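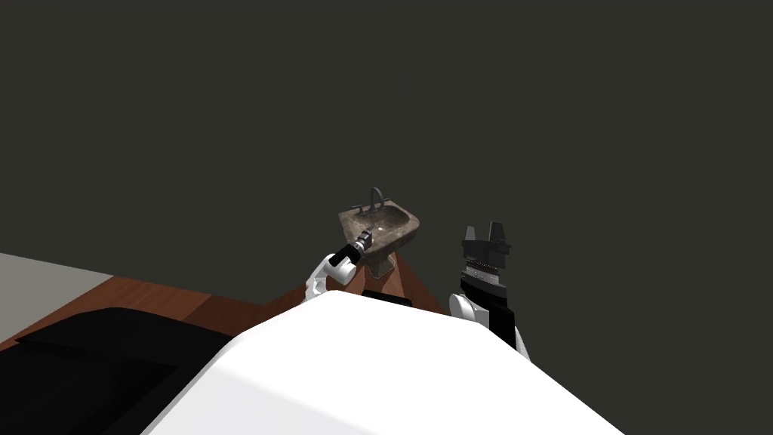

Chapter 7
Paying for Adaptation: How Towns Find the Money

In the chapter before this one we studied how a town can make a list of its climate risks, such as floods, heat and lack of water. A list does not protect anyone until there is money to act on it. The present chapter explains from where this money can come, and under which conditions it is given.

We will follow two towns through the whole chapter. Clommont lies on a river and has 40 streets inside the flood zone. Stelow is smaller and lies on dry hills, where the wells become low every summer. Both towns asked for help from the Nadetti Fund, which gives grants to local adaptation projects. Clommont received its grant in the first round. Stelow was refused, and it had to apply again the next March with a better plan.

The difference between the two cases teaches us much. Clommont presented a budget for building and also for repair in the later years. Stelow presented only the cost of its new water tanks, and the fund asked who would pay for the pumps after the grant ended. The town had no answer at that time. Its second application was 52 pages long and included a small yearly fee for 300 households.

7.1 Grants, loans and local fees

A grant is money which the town does not need to pay back. A loan must be paid back, usually with interest. A local fee is collected from the people who live in the town or use a service there. Most adaptation projects use a mixture of these sources, and the right mixture depends on the size of the town and on how soon the work is needed.

Before you continue, read the Rautiainen table in the appendix, where the terms of each source are compared. You will need it for the exercises in section 7.4.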